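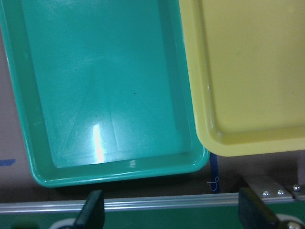
Wrist view of the teal and yellow trays, with an aluminum rail and both fingers of one gripper in the foreground.

Drerkano Two-Arm Sorting Cell
Small-parts sorting, tray loading and belt transfer
Maker: Berge
Page maintained by Ottar Solheim, applications

Summary

The Drerkano cell pairs two jointed arms over a short belt conveyor. It is sold for light sorting: switches, caps, spacers and similar parts that arrive on a belt and leave in a tray. Buyers also ask whether the same cell can do general shop-floor chores such as clearing a bench, wiping out a tray or putting tools back. The last section of this page deals with those requests.

What the cell does today

Pick a rigid part from the belt and place it in a tray assigned by color or shape. Pass a part from one arm to the other when the destination is out of reach. Return a part to the belt if the grip check fails.

In our acceptance run, the cell is given 2000 picks of mixed push-button switches. The pass limit is 6 dropped or misplaced parts. An operator may refill the supply bin during the run but may not touch the trays or the belt. Runs stopped by hand are not counted.

Parts should be dry, rigid and free of oil. The maximum part weight is 175 g per gripper. Heavier parts can be lifted but will slip during fast moves, and the speed limit in the controller should not be raised to make up cycle time.

Work area

The arms are mounted behind the belt and reach over it to the front. Trays go in front of the belt and inside the reach of the arm assigned to them. Trays may touch. If one rim rides up on the other, the place height must be taught again for the raised tray.

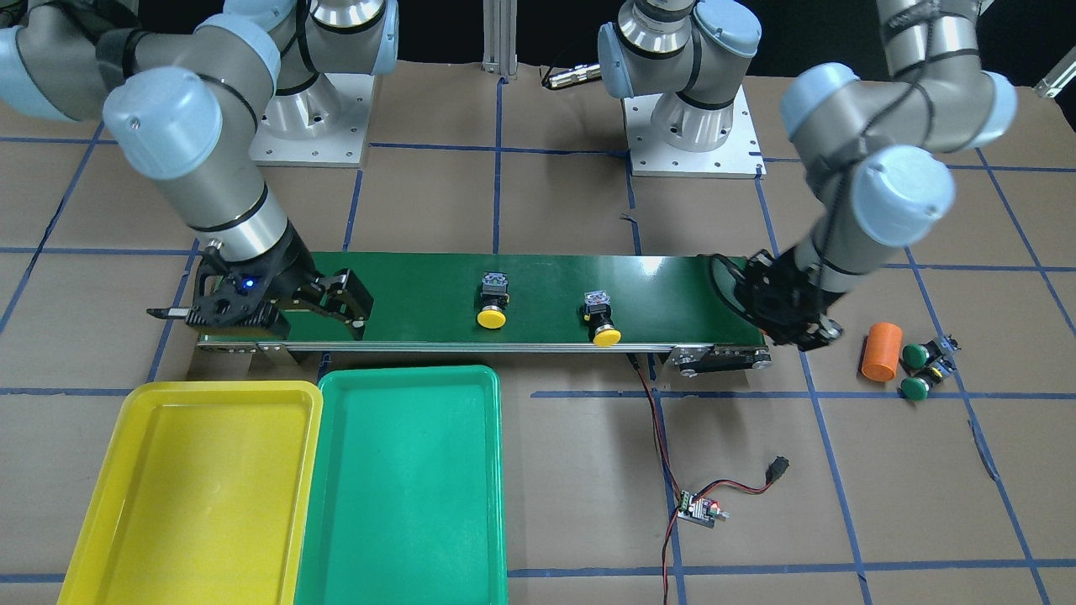
Grid lines on the table covering are used for setup only. The controller does not read them. After a tray has been moved, set it back against the nearest line and run the Lollis alignment routine from the operator panel. The routine looks for the tray rims and updates the stored positions. It does not check that a tray is empty, and a part left inside will be treated as part of the floor.

Glossy plastic is the most frequent cause of bad rim readings. A strong reflection on the tray floor can be taken for an edge. Move the lamp or fit the diffuser before changing any vision settings. Matte trays need no adjustment in most shops.

Belt and controls

Belt speed is set by a knob on the motor controller. Use the lowest speed that keeps up with supply. Picking from a stopped belt is more reliable than picking from a moving one, and the default program indexes the belt in short steps. Motor wiring must be clear of the trays and outside the sweep of both arms.

Chores outside sorting

Wiping trays: not supported. The grippers can hold a pad, but contact force on thin plastic is not controlled well enough, and the tray shifts.

Clearing a bench: limited. Known parts in open space are handled. Stacked or tangled items are not. Loose thread, tape ends and packing film are often missed by the vision system and should be removed by hand before a shift.

Standing up fallen parts: supported for cylinders with a flat end. Allow 2 attempts before the program calls for an operator.

Coiling or routing cable: not supported. We have tried it with the Drulier soft fingers, and results varied too much from cable to cable to publish a rate.

Household use: the cell is not rated for it. Laundry, dishes and food handling are outside the scope of the product, and we have no release planned that changes this.

Ordering notes

The base package includes both arms, mounting plates, belt, motor controller and standard parallel grippers. Trays are not included. Drulier soft fingers are ordered separately and require recalibration of the grip check. The next controller update is due in January and covers rim detection only.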